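Forum > Manipulation > Troubleshooting
Arm closes before it reaches the chopstick, then snapped one

13 replies, last post 25th October

soft_jaw
Hello to all. I have a problem which I could not solve in two weeks, and yesterday it became also a safety problem, so I ask for help.

We are a small group in Jandudgate. Our project is called Alla and it is simple table work: pick up one chopstick, bring it upright, put it down with the others. We record the task by hand, then we train, then we run it on a Lurnby arm with two-finger jaws. The training finished normally and the loss curve looked good. On the arm it fails.

What I know until now:

1. The recordings are made with hand-held grippers in a home kitchen, on a table with a light blue cloth. One person works, with a gripper in each hand. When I play the recordings back, the closing of the jaws and the video look correct to me.
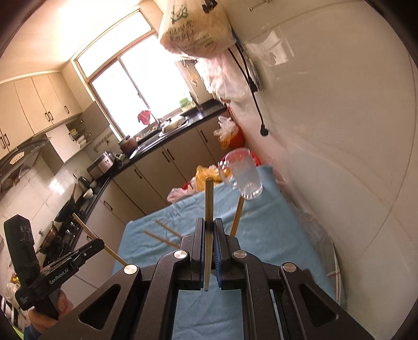

2. On the arm, the jaws begin to close when they are still above the cloth. Sometimes the tip of the stick is caught, sometimes only air.

3. Yesterday the jaws closed on the cloth and the stick together, and the arm continued to go down. The stick broke, and one piece flew past my colleague's shoulder. She was standing beside the table to reset the sticks. She is fine. I pressed the stop button, but it was already after.

4. The log shows the same behavior in each run. The close command comes near step 135, whether the arm has arrived or has not.

The force limit was at the value from the Lurnby manual. Can it be that the camera delay on the arm is different from the one in the recordings? Thank you for any idea.

kettlebridge
First thing, before any debugging: who is allowed to stand next to that arm while it runs? "To reset the sticks" is not a good answer. Stop the arm, reset, step back, start again. Every time.

soft_jaw
You are right, and we already changed it this morning. There is now a line of tape on the floor, and the person with the stop button must be the one who says "start".

nullspace_ned
Glad she's OK. But I think you are looking at the wrong end. Close command at the same step every run means the policy has learned a clock. It doesn't look at the stick at all. You get this when all the demos have the same rhythm. One person, same kitchen, same cloth, they reach and grab at the same speed every time. More varied demos will fix it, delay or no delay.

orbitwrench
Disagree with ned. A policy that learned a clock would at least close at the right height, if the clock was right in the data. Here it closes above the cloth. Something is shifted between the jaw width and the pose. How do you line those up?

nullspace_ned
The arm is slower than a human hand, so of course it's still high when the clock says close. You don't need a shift to explain that.

orbitwrench
Only if they didn't slow down the playback. soft_jaw, did you?

soft_jaw
We slow everything with the same factor, both the pose and the jaw. So I think the speed alone does not explain it, but I am not sure.

About lining up: we have our own converter script. It reads the pose, the jaw width and the video, and writes all of them at one common rate. It was written in February by a student who has left. The resampling on the arm side is the Tseng library, with the default settings.

I should also say that not all episodes are equally easy. In some of them there is one stick with free space on both sides. In others there are many sticks together, some close and parallel, some crossing, and the jaws must go in between. 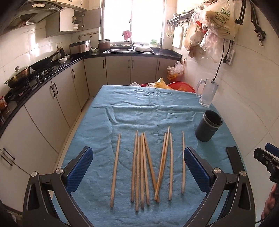
For these the person slows down a lot before closing, and sometimes opens the jaws again to try a second time. So I have doubts about the idea of the same rhythm. If the policy had learned a clock from these, I would expect the clock to be very blurred.

hexkey_lou
The crossing ones would be my worry on the hardware side. If two sticks are on top of each other and the jaws go in flat, you push the top one sideways and load the lower one against the table. Thin wood, no give, it will break sooner or later. What is under your cloth?

soft_jaw
On the robot side, a metal plate with a thin cloth over it. So no, there is nothing soft.

hexkey_lou
Put foam under it. And I would not trust the force limit from the manual for this job, it's meant for the arm as a whole. By the time it trips, a chopstick is long gone. Safety glasses too, please, for everybody in the room.

kettlebridge
Seconded on the glasses. Also set a floor in software, so the wrist can't go below the plate height whatever the policy asks for. It should have been there from day one.

orbitwrench
Back to the converter. Take one raw episode, take the converted one, and plot the jaw width from both over the same time axis. It's ten minutes of work and then ned and I can stop arguing.

soft_jaw
I made the plot, and orbitwrench was right for the larger part. The jaw signal in the converted file starts too early. The converter cuts the idle seconds at the start of each episode, but it cuts them from the jaw width and forgets to cut them from the pose and the video. So the jaw is ahead of everything by the length of the cut. I played back only raw files, never the converted ones, and for this reason it looked correct to me. This was my mistake.

I then checked all the episodes. We have 2,000, and 1,475 of them have the shift. The others have no idle time at the start, so nothing was cut — this explains why the training did not fail completely.

However, I must say that ned is not fully wrong. When I train only on the good ones, the arm closes at the right height, but the close command still moves very little if I place the stick further away. So there is maybe a bit of clock inside as well. I will repair the converter, train again with all the episodes, and test with the stick in different places.

The foam is under the cloth now and the wrist has a lower limit. Glasses are ordered. We run at a quarter of the speed until they arrive.

nullspace_ned
I'll take "not fully wrong". Move the start pose around as well as the stick, or you won't see it.

kettlebridge
Why run at all before the glasses come? It's a couple of days. Leave it switched off and fix the script.

soft_jaw
My colleague says the same as you, so the arm is off. I will write again when the new training is finished.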